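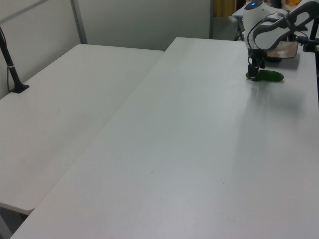
Work surfaces in shared facilities are usually chosen last, and the decision is too often left to whatever remains in the budget. The Loltemitz center opened with 2 rooms furnished in this way. Tables of different heights were pushed together, and users were expected to treat them as one. A step between two white tabletops, even a small one, divides the space in practice, and a long item such as a cucumber is best kept entirely on one side of it. White is a sound choice of color, and we would not change it. It shows faint smudges and small dark specks plainly, so staff can see what needs wiping.

Our objection is to the purchasing rule. Under the present policy, any single item above 500 requires separate approval, while a mixed order of lesser tables does not. Departments respond sensibly by buying piecemeal. The Jurari annex spent 3000 over two years on tables that do not line up, and it now plans to replace them.

Coste has taken a better approach. Its food preparation room was measured before anything was ordered, and one height was set for every surface. Rounded corners were specified along the walkways.

We recommend that the Gekevent program adopt the same practice before its next round of orders in November. Table height should be recorded in the room plan, and the approval limit should apply to the room as a whole.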